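型号：Camix 双臂台面单元（轨座式）
页面版本：2018年6月14日
适用序列：轨座编号 389 及以后。更早的轨座定位销位置不同，安装和更换臂体时请向 Pilkington 服务处索取旧版图纸。

# Camix 双臂台面单元：安装、维护与部件更换

Camix 单元由左右两条机械臂、一根公共轨座、两只二指夹爪和一台桌下控制箱组成，用于桌面范围内的轻型物料整理，典型工件为衣物、织物小件和开口料盒。整机由 Ellthorpe 总装，夹爪及其驱动板由 Fukus 供应。单元不含桌子，也不含料盒。

本页供安装人员和现场维护人员使用。任务编程、示教界面和通信接口另有手册，此处只在与机械状态有关时提到。

## 主要参数

| 项目 | 规格 |
|---|---|
| 臂数 | 2，左右各一 |
| 轨座长度 | 1,155 mm |
| 末端 | Fukus 二指夹爪，每臂一只 |
| 驱动 | 关节内置伺服，总线串联 |
| 供电 | 桌下控制箱集中供电，左右分路 |
| 定期保养间隔 | 2,000 运行小时 |
| 单元重量（不含桌子、控制箱） | 61 kg |
| 安装方式 | 轨座固定于桌面一侧长边 |
| 使用环境 | 室内，无冷凝，无导电粉尘 |

运行小时以控制箱内计时器为准，左右臂分别累计。只有伺服使能的时间计入，待机不计。两臂使用不均衡时，以先到期的一侧为准，两侧同时保养。

## 供货范围

- 轨座一根，含定位销和压紧螺钉
- 左臂、右臂各一条，出厂时已写入侧别参数
- 夹爪两只，随机附一套备用指垫
- 控制箱一台，急停按钮一只
- 臂间总线电缆、左右供电电缆、夹爪电缆
- 校准块一对，编号与轨座一致
- 扭矩记录表，出厂栏已填写

校准块不可在不同单元之间互换。遗失后须连同轨座编号一起重新订购，交货时附新的偏差值，写入控制箱之前单元不能通过零位检查。

## 一、安装

### 1.1 桌面

桌面须为整块硬质板，厚度足以承受轨座压紧力而不压陷。木质、复合板和金属桌面均可。有拼缝的桌面，拼缝不得位于任一臂座下方。

安装前用直尺沿轨座位置检查平面度。直尺与桌面之间能塞入塞尺的部位，用随附的薄垫片补平，垫片只放在螺钉孔周围，不放在两孔之间的跨距内。

桌子自身的刚度比重量更重要。在桌角用手横向推动，若桌面有可见晃动，应先加斜撑或将桌腿固定于地面。控制箱不能通过参数补偿桌子晃动，降低速度也只能减轻症状。

### 1.2 轨座

1. 将轨座放在桌边，两端与桌面侧边的距离调至相等。
2. 插入左侧定位销，再插入右侧定位销。右侧销孔为长圆孔，允许轨座沿长度方向微量移动。
3. 所有压紧螺钉先用手带紧。
4. 从中间向两端交替拧紧至扭矩表“初紧”值。
5. 静置一夜，再按相同次序拧紧至“终紧”值。
6. 在每颗螺钉头与轨座之间画一道漆线。

第 5 步不可省略。木质桌面在初紧之后会继续压缩，直接拧到终紧值的轨座，在头几天内预紧力下降最快，表现为双臂配合动作时夹爪间距漂移。

### 1.3 装臂

每条臂由两人搬运，一人托臂座，一人托住折叠后的连杆。不要抓握夹爪或电缆。臂座落到轨座上之后，先接地线，再锁四颗臂座螺钉，最后接总线和供电。

左右臂的外形相同，侧别参数不同。装反时控制箱在上电自检中报 E-12，不会使能。此时应断电后对调臂体，不要在软件中改写侧别。改写以后关节软限位会镜像错误，这一情况在 Maribeth Cabanatuan 编写的 March 版维修通报中有详细记录。

### 1.4 首次上电

首次上电时桌面清空，双臂置于收拢位。按下急停，合上控制箱总开关，等待自检完成，再释放急停。观察各关节的抱闸释放声，应依次响起，从臂座到腕部，两侧各一轮。缺少一声即停止上电，检查对应关节的供电插头。

自检通过后，以最低速度执行“单轴往返”程序一遍。期间一名人员持急停按钮，另一名人员观察电缆。程序结束后不要立即加载工件，先完成第二节的零位检查。

## 二、零位检查与校准

零位检查在下列情况之后进行：首次安装、更换臂体或夹爪、轨座螺钉重新拧紧、碰撞停机、搬运。日常运行中每周一次即可。

操作步骤：

1. 清空桌面。
2. 将左右校准块分别插入轨座上的校准孔，听到卡入声为止。
3. 在维护菜单中选择“零位检查”，左臂先行。
4. 夹爪以低力闭合在校准块上，控制箱读取各关节角度。
5. 右臂重复。
6. 双臂同时夹持各自的校准块，控制箱计算两臂相对偏差。

结果分为三档。“合格”可直接运行。“可补偿”时控制箱提示写入偏差，写入后须重复检查一遍。“不合格”时不得写入，应先查机械原因，次序为：轨座螺钉、臂座螺钉、校准块是否插到底、指垫是否脱胶、腕部是否有间隙。

现场常见的误判出在指垫上。指垫磨损不均时，夹爪闭合后校准块略有偏转，控制箱将其解释为腕部偏差。连续两次检查结果的方向相反，多半属于这种情况，更换指垫后再测。

## 三、电缆走线

停机故障中，电缆问题所占的份额高于关节和控制箱。走线应在装臂后、首次上电前完成，并在每次拆装末端之后重新检查。

基本要求：

- 沿连杆走线的部分应贴近连杆，但不得绷紧。
- 跨关节处留出弯曲余量，余量按关节转到两端极限时较长的一侧确定。
- 臂座引出的电缆应从桌边离开工作区，不从桌面中部穿过。
- 扎带只收紧到电缆不能滑动为止，剪口朝外侧。
- 总线电缆与供电电缆分开固定，交叉时尽量成直角。

检查走线时须让双臂进入实际工作姿态。收拢位下电缆余量总是充足的，看不出问题。建议在桌上放置与日常任务相同的料盒和衣物，用低速运行一个完整循环，观察末端伸向桌面远处以及退回臂座附近时电缆的位置。

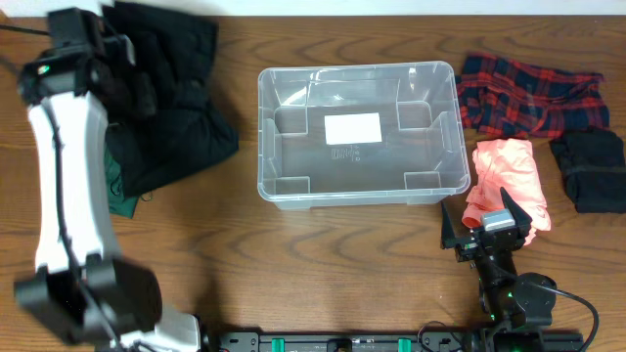

下部关节的出线弯是走线检查中应首先确认的部位，它决定腕部下压时电缆受不受拉。弯的方向应朝向单元外侧，弯顶不得高于相邻连杆，回落段不得搭在接插件上。右臂的黑色电缆从下部关节向右绕出一个弯，再向下伸出画面下缘，检查时即以这种走向为参照；夹爪伸到粉色织物下缘时，这段弯应仍有松度，用手指轻拨能移动。轨座右端附近的导线和接插件较集中，出线弯的回落段要与它们错开，拨动一侧时另一侧不应跟着动。左臂的细电缆沿白色连杆布置，重点检查贴合连杆的各固定点，发现电缆外皮有发亮的摩擦痕迹时，将固定点挪开一个电缆直径的距离，原扎带剪除，不得重复使用。

确认走线后，在电缆与扎带接触处做标记。以后巡检时只看标记是否移位，不需要每次重新测量。标记移位表示电缆在扎带内窜动，应查找是哪一个关节在拉它，单纯重新扎紧会把受力转移到下一个固定点。

### 3.1 最小弯曲半径

| 电缆 | 静态 | 动态 |
|---|---|---|
| 臂间总线 | 外径的 4 倍 | 外径的 8 倍 |
| 供电 | 外径的 5 倍 | 外径的 10 倍 |
| 夹爪 | 外径的 4 倍 | 外径的 8 倍 |

动态值用于所有随关节运动的段。臂座以下、固定于桌腿或线槽内的段按静态值。

### 3.2 接插件

接插件锁扣应全部扣到底。供电插头拔出前须断开总开关并等待控制箱放电指示熄灭。总线插头可在断使能后拔出，但重新插上以后必须重新上电自检，热插拔后总线可能恢复通信而关节编号错位。

接插件内部不涂任何润滑或防锈剂。触点变色时更换整条电缆，现场不做压接。

## 四、夹爪

夹爪为电动二指结构，两指由同一丝杠反向驱动。指体为黑色，指垫为可更换件，以背胶和卡槽双重固定。

### 4.1 指垫更换

1. 断使能，夹爪完全张开。
2. 用塑料撬片从指尖一侧挑起旧垫。金属工具会划伤卡槽。
3. 用无水酒精擦去残胶，晾干。
4. 新垫先对准卡槽根部，再向指尖方向压平。
5. 空载闭合，保持一分钟。
6. 执行零位检查。

两指的指垫成对更换。只换一侧会造成闭合中心偏移，夹持薄织物时一层被抓起，另一层留在桌面。

### 4.2 夹持力设定

夹持力按工件类别设定，不按重量。织物类的有效夹持取决于指尖能否插到布料下方以及指垫的摩擦，增大夹持力的作用有限，还会缩短丝杠寿命。

| 类别 | 建议档位 | 说明 |
|---|---|---|
| 单层薄织物 | 2 | 指尖贴近桌面，慢速闭合 |
| 揉皱的衣物 | 3 | 在褶皱凸起处下爪 |
| 叠好的衣物 | 4 | 从折边进入，避开开口侧 |
| 硬质料盒边沿 | 3 | 双臂同时夹持，不单臂提起 |
| 校准块 | 1 | 由维护菜单自动设定 |

料盒边沿一行适用于有外翻边或加厚口沿的料盒。光边料盒应加装提手件，Ellthorpe 不提供该件，图纸可向服务处索取。

指尖与桌面的间隙用塞尺测量，在桌面左、中、右三处各测一次。三处读数差异大，说明桌面或轨座不平，返回 1.1 和 1.2 处理。在控制箱中按单点读数修正高度，会使另外两处触桌。

### 4.3 丝杠

丝杠在每次 2,000 小时保养时清洁并补脂。使用频繁接触绒类织物的单元，纤维会沿指根进入丝杠护罩，应在两次保养之间增加一次检查。检查方法：断电后用手缓慢推动两指，全程阻力应均匀。有一处发涩时拆下护罩，用镊子取出纤维，不要用压缩空气吹，纤维会被吹向驱动板。

补脂量以丝杠螺纹沟见油为限。多余油脂会渗到指体外侧，沾污织物。

## 五、定期保养

### 每班

- 急停按钮按下、释放各一次，确认使能状态随之变化。
- 桌面擦净，清除线头。
- 目视检查指垫边缘有无翘起。
- 确认轨座上和臂座周围没有散放的工具或工件。

### 每周

- 零位检查。
- 轨座螺钉和臂座螺钉的漆线检查，不加扭矩。
- 电缆标记检查。
- 控制箱进风滤网取下轻拍。

### 每 2,000 小时

1. 导出控制箱日志，记录左右臂运行小时。
2. 断电，挂牌。
3. 按扭矩表复核轨座和臂座螺钉。复核值低于表列下限的螺钉，取出检查螺纹后重新拧紧，并重画漆线。
4. 逐个关节用手摆动，检查间隙。臂应由另一人托住。
5. 检查关节外壳接缝处有无油迹。
6. 夹爪丝杠清洁补脂，更换指垫。
7. 更换控制箱滤网。
8. 检查全部扎带，发脆的更换。
9. 上电，执行单轴往返和零位检查。
10. 填写记录表，签名。

关节减速器为终身润滑，现场不补脂。接缝有油迹时擦净，运行一个班次后复查，仍有油迹则安排更换臂体。

螺钉复核时用示值扭矩扳手，不用定值式。定值式扳手只能说明扭矩达到设定值，看不出螺钉在多大扭矩下开始转动，后者才是判断预紧力损失的依据。

## 六、故障处理

| 代码 | 含义 | 先查 | 再查 |
|---|---|---|---|
| E-03 | 急停回路断开 | 按钮是否释放 | 桌下接线端子 |
| E-07 | 关节过流 | 有无卡碰 | 抱闸是否释放 |
| E-12 | 侧别不符 | 臂体是否装反 | 总线插头左右是否对调 |
| E-15 | 总线丢包 | 出线弯处电缆 | 末端接插件 |
| E-18 | 夹爪行程不足 | 指根有无纤维 | 丝杠护罩变形 |
| E-21 | 零位偏差超限 | 校准块 | 臂座螺钉 |
| E-24 | 控制箱过温 | 滤网 | 风扇转速 |

### 6.1 E-15 的判断

E-15 出现时，先在日志中查看发生时的关节姿态。每次都发生在相近姿态，属于电缆弯折问题，按第三节检查该姿态下受拉的一段。姿态无规律，多为接插件未扣到底或屏蔽层接地不良。

分段确认时，断电后将夹爪电缆从腕部拔下，装上随附的终端堵头，再运行单轴往返。故障消失，问题在夹爪电缆或夹爪驱动板；故障仍在，问题在臂内总线。臂内总线不在现场更换。

### 6.2 碰撞之后

碰撞停机后，控制箱保持抱闸锁定。不要直接复位。先记录两臂位置和所报代码，再用维护菜单中的“单臂退让”功能逐臂移开，速度锁定在最低档。两臂互相抵住时，先退末端位置较高的一臂。

衣物缠在夹爪上时，张开夹爪后用手取下，不得以反向运动拉脱。拉脱时织物的张力会直接作用于指根，E-18 常在此后数日内出现。

移开之后依次检查：指垫、指体是否弯曲、腕部间隙、臂座漆线、轨座漆线，然后做零位检查。漆线错位的，即使零位检查合格也须按扭矩表复核。

### 6.3 抱闸异响

上电时抱闸声拖长或有两次连续响声，记录关节号，单元可继续运行至当班结束，但不得带载悬停。停机后测量该关节供电端子电压。电压正常则更换臂体；电压偏低则检查供电电缆及控制箱分路保险。

## 七、臂体更换

臂体作为整件更换，现场不拆关节外壳。所需人员两名，所需工具为内六角扳手一套、示值扭矩扳手、塑料撬片、标记笔。

拆下：

1. 将待换臂移至收拢位，另一臂移至远端等候位。
2. 断电，挂牌，等待放电指示熄灭。
3. 拍照或画图记录电缆固定点位置。
4. 拔下供电、总线，最后拆地线。
5. 托住臂体，松开四颗臂座螺钉，垂直提起。

装上的次序见 1.3。新臂自带关节参数，侧别须与订单一致。夹爪可沿用旧件，但移装后须更换指垫。臂座下表面与轨座接触面用无绒布擦净，两面均不涂胶、不加垫片。

更换后首次运行按 1.4 执行，随后进行零位检查。相对偏差通常落在“可补偿”一档，写入一次即可。需要写入两次以上的，检查臂座下方是否夹有异物。

旧臂装入新臂的包装返回。包装内的定形泡沫分左右，装反时连杆会受压。

## 八、备件

| 编号 | 名称 | 单位 | 建议库存 |
|---|---|---|---|
| CX-A-L | 左臂体 | 件 | 不备 |
| CX-A-R | 右臂体 | 件 | 不备 |
| CX-G | 二指夹爪总成 | 件 | 1 |
| CX-G-P | 指垫 | 对 | 4 |
| CX-G-C | 丝杠护罩 | 件 | 1 |
| CX-W-B | 臂间总线电缆 | 条 | 1 |
| CX-W-P | 供电电缆 | 条 | 1 |
| CX-W-G | 夹爪电缆 | 条 | 2 |
| CX-F | 控制箱滤网 | 片 | 3 |
| CX-S | 轨座螺钉组 | 组 | 1 |

夹爪电缆的库存数高于其他电缆，按动态段长度和弯折次数确定。三台以上单元共用库存时，指垫和滤网按台数增加，夹爪总成仍备一件。

指垫背胶有保存期，见包装封口。过期指垫不得用于零位检查前的更换，可用于空载试机。

## 九、服务

安装指导和臂体更换由 Pilkington 服务处安排，技术联系人 Geert Maes。夹爪返修由 Fukus 接收，须附运行小时和最近一次零位检查结果，收件人 Natsumi Shimada。图纸和校准块订购请注明轨座编号。

报修时请提供：

- 轨座编号，左右臂编号
- 左右臂运行小时
- 故障代码及首次出现时间
- 控制箱日志文件
- 故障姿态下电缆走向的照片
- 最近一次扭矩复核记录

本版修订内容：第三节增加出线弯检查要求；4.3 增加纤维清理方法；故障表 E-15 的“先查”项由接插件改为出线弯处电缆。编写 Asuka Sakai，审核 Ayuba Issahaku。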